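Programs > Equipment Renewal > Bundari Desktop Refurbishment > Progress reports

Bundari Desktop Refurbishment – Progress Report to the Odent Fund
February 7, 2023

1. Position against the work plan

The grant covers inspection, memory replacement and re-issue of 797 ex-office desktop towers to community learning centres in the Bundari catchment. Intake is complete. All units have been logged, tagged and moved to the Flokham workshop, where the benches were rewired at our own cost before work commenced. Mechanical cleaning is finished on the first two pallets and memory work has started.

2. Memory stock

The supplier, Ostrowski, delivered 2000 modules against the order. Each module is checked for damaged contacts on receipt and tested in a reference board before it is released to the bench. To date 11 modules have been rejected and returned for credit. The remainder are stored in antistatic trays, labelled by capacity and speed. Mixed pairs are not fitted.

3. Bench procedure

The mains lead is disconnected and the side cover removed. Dust is cleared from the case fan and the power supply grille. Existing modules are taken out and sorted. The slots are inspected under a lamp, and any board with a cracked latch or discoloured contact is set aside for parts. Replacement modules are lined up with the slot key and pressed home at both ends. The processor socket is opened only where the unit has failed to post – thermal compound is then cleaned off and renewed on reassembly.

Bench views, open desktop cases:

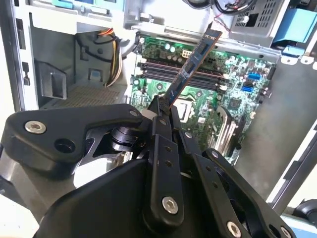
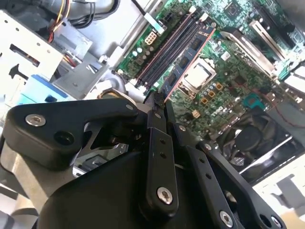
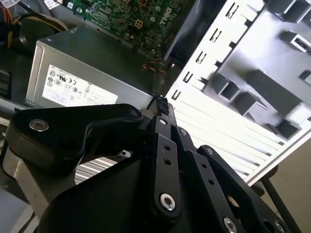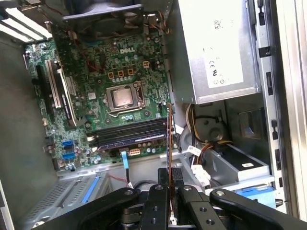 Why are the power supplies being kept instead of replaced?
Supplies that hold their rated voltages under load are suitable for the intended use, and replacement was not budgeted. Units that fail the load test receive a tested supply from a parts machine.

4. Variations

Two changes to the approved method are noted. Load testing was moved ahead of memory fitting, so that new modules are not placed in a machine with a faulty supply. Cable ties are now renewed on every unit – the original ties were brittle and several broke during handling. Neither change affects the total cost.

5. Expenditure

Spending on consumables stands at $3538, covering thermal compound, antistatic bags, cable ties and replacement coin cells. Freight from Ostrowski was charged to the transport line, as agreed. Labour is being recorded against the workshop cost centre and will be itemised in the next report.

6. Next period

Memory fitting will continue in pallet order. Operating system installation begins once the first pallet has passed a full overnight memory test. Dispatch to the learning centres is scheduled for May, subject to confirmation of delivery access. A decision is requested from the Fund on the disposal of surplus modules removed from the machines. Our preference is to hold them as spares at Flokham until the warranty period ends.

Related items
Bundari Desktop Refurbishment – Work plan and budget
Flokham workshop – Bench rewiring completion note
Ostrowski – Memory supply agreement, schedule of rates
Odent Fund – Reporting template for equipment grants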